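Ticket: two-arm cell, planner refuses dual-arm moves near centre of mat
Component: motion planning / collision checking
Status: resolved, one follow-up open
Opened: September 23, 2020
Owner: Ximena Núñez

Summary

On the Stelter cell, the planner rejects two-arm goals near the middle of the mat with "start state in collision", even when the arms are visibly clear of each other. Single-arm moves at the same spot go through. The cell was moved to the new Flivomel planning build the day before and the tabletop tasks were fine on the old one.

Environment

Flivomel planner, current build, self-collision and cross-arm checking both on. Gevau perception node publishing the tabletop cloud. Joint states published by one driver process per arm. The planning scene is built from the cell description file plus whatever the perception node adds.

Steps to reproduce

1. Start both arm drivers, then perception, then the planner.
2. Load the charger and cable task.
3. Send both arms to the pre-grasp pair.
4. Ask for any plan from there.

Expected: a plan.
Result: rejected. The log names the left wrist and right wrist as the colliding pair on most attempts. On other attempts it names the left wrist and an unnamed object from perception.

What the planner has to cope with

Cables and small objects on the mat, wrist conduits that move with the arms, and grippers that have to work close together.
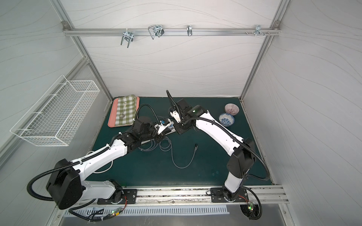
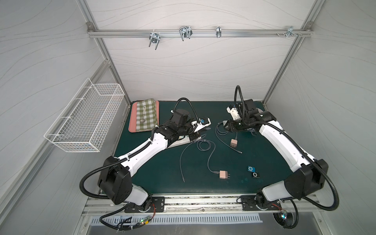
Step 1: Check the arm models

Loaded the description file in the viewer with live joint states. The link meshes line up with the real arms and the base transforms are fine. The gripper meshes are fine too. Ruled out calibration at this point, as the touch-off check on both arms passed.

Step 2: Check the padding

Cross-arm padding was set to 56 mm per link. The old config had a much smaller value. Traced it to the migration script, which copies the default from the template whenever the key name doesn't match. Ours didn't match: the old key is arm_pair_padding and the new one is inter_arm_padding. The script prints nothing when this happens.

Set the padding back to the old value and restarted the planner. The wrist-to-wrist rejections stopped. The wrist-to-unnamed-object rejections did not.

Step 3: Check the perception objects

Turned on display of the voxel map. There was a blob hanging in the air beside the left wrist, and it stayed put for a while after the arm moved away. The self-filter removes points that fall inside the robot model, but the conduits aren't in the model. They were going into the map as obstacles.

The old build had the same gap in the model. It hid the problem because its map dropped stale voxels quickly. The new build keeps them for 600 frames by default.

Tried two things:

-- Shortened the retention. The blob clears sooner, but it still comes back whenever the arm stops with the conduit in view. Not enough on its own.
-- Added a conduit volume to each arm in the self-filter only, as capsules attached to the upper arm and wrist links. They are not used for collision checking. This worked. I had to make the one at the wrist bigger than I first drew it, as the conduit arcs up quite high when the wrist pitches down.

Kept both changes.

Step 4: Cables on the mat

With the blob gone, the grey cable on the mat was the next thing to show up. The cloud picks it up in pieces and each piece becomes its own little obstacle, so an approach to a plug gets blocked by the cable behind it. Ross suggested ignoring everything under a set height. I don't want that for the whole mat because there are bowls and a tray on it in some layouts. Added a label mask instead: anything the segmenter calls cable is left out of the collision map while a cable task is loaded. Other tasks are unchanged.

Step 5: Retest

Ran the pre-grasp pair from a cold start and again after a long idle. Both planned. Ran the charger and cable task end to end with the arms at reduced speed, no rejections. Planning time is about what it was on the old build.

Fix

Renamed the padding key in our config. Migration script now stops with an error on an unknown key. Self-filter capsules added to the cell description. Voxel retention shortened. Cable mask added to the task file.

Follow-up

The capsules are a fixed shape and the conduits are not. If someone re-routes or re-ties a conduit, the self-filter volumes need to be redrawn. I've put a note in the cell description next to the capsule entries. Ross is looking at whether the filter can take a looser volume near the wrist without eating real objects close to the gripper. Leaving that as a separate ticket, target October.

Comment from Ross: please also copy the padding change to the simulator config, it still has the old key.

Comment from Ximena Núñez: done. Closing this one.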